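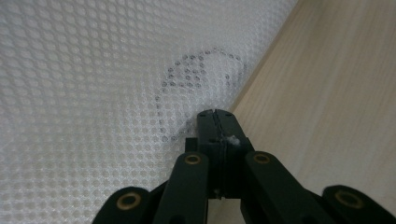
On the question of what to put under seed trays, I've used several things over the years and the cheap liner is still what I go back to. The one on my table now is white with small raised bumps all over it in staggered rows, and it sits right on the light wood with one long edge lying flat against the wood. The trays rest on the bumps and a little air gets under them. A flat plastic sheet holds the water against the tray bottoms and you get green slime by the third week. Any bumpy liner will do. Cut it bigger than the trays.

Now to the onions, which is what most of the mail has been about.

On 1/28/20 a list member in Surnton wrote:

> I started two trays of onions from the group seed order and the
> germination is poor. One tray is maybe half up and the other has
> hardly anything. Same seed, same mix, same shelf. The mix is the
> Pelmont fine grade, straight from the bag. I kept the lids on and
> watered from the top with a can.
>
> Is the seed bad or is it me? I would like to know before I sow
> the leeks, because I only have the one packet.
>
> Also, does anyone know if the Kwiatkowski hall is booked for the
> plant swap in July? Last year we heard very late.

I don't think the seed is bad. I sowed from the same order and counted, because I wanted to know before I wrote back. Out of 86 seeds in the first tray I got all but a handful. The second tray was old seed of my own, left from two seasons back, and from that I got 42 up out of the same number. Onion seed does not keep. If yours came out of this year's order and one tray is half up, I would look at the water first.

Watering from the top with a can moves the seed. Onion seed is light, and it floats into the corners or gets washed down too deep. Dig around in the corners of the bad tray with a toothpick and see if you find a clump. If you do, that is your answer.

The Pelmont fine grade also dries hard on top if it goes in straight from the bag. I wet it in a bucket the night before and let it stand. Fill the tray, press it down with a board, sow, and cover with a thin layer of the same mix put through a kitchen sieve. After that I only water from below. Set the tray in an inch of water until the top turns dark, then take it out and let it drain before it goes back on the liner.

Lids: take them off as soon as you see the first loops. Mine come off even if half the tray is still bare. Left on, the seedlings go thin and fall over.

For the leeks, sow half the packet and hold the rest back two weeks. They will catch up. The variety in the order is Flarilel, and I have found it slow to come up but steady after that. Give it a cool spot. On top of the refrigerator is too warm.

About the hall, I have not heard anything. The booking sheet used to be pinned up by the side door. If someone is going past, please look and post what it says. Last year's swap clashed with a dance class and we ended up with the tables outside, so it would be good to have the date settled early.

I have spare leek seed if the one packet fails. Write to me off the list with an address and I will mail some.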